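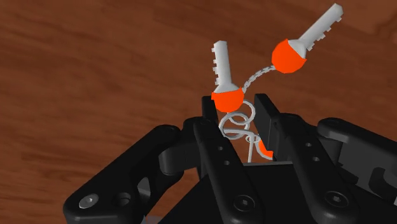
Black gripper over polished wood grain.

Freelance writing FAQ

I'm Nadiia Stetsiuk, and I write web copy for small businesses. I get the same handful of emails every week, so I put my answers in one spot. Last updated 29/08/2020.

How did you get started?
I was an English major with no plan! A classmate told me Retungate needed product blurbs, I sent in three samples, and they gave me a tryout. My first paid piece was 599 words on garden hoses (I still have it, and no, you can't read it).

Do I need a degree in English?
Nope. Mine helped me learn to take edits without sulking, but editors at Mevlow never once asked to see it. They wanted clips.

What if I don't have any clips?
Write some. Pick 3 topics you know well and post them on a free blog. Just don't send ten links – most editors open the first one or two.

How much do you write in a day?
On a good day, 3,000 words, and I'm pretty useless afterward. In July I was doing that all week for Viven and I wouldn't do it again.

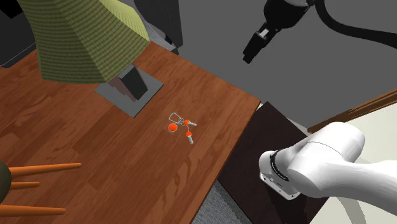

Do you know much about SEO?
Enough to get by. I learned it on the job from my editor, Orbán, who kept sending my headlines back until they matched what people really type into a search box. Read your page out loud – if the keyword sounds goofy, move it or cut it.

Will you look at my draft?
Sure, if it's short! I take 10 drafts a month, first come, first served. Paste it right into the email, please, I don't open attachments.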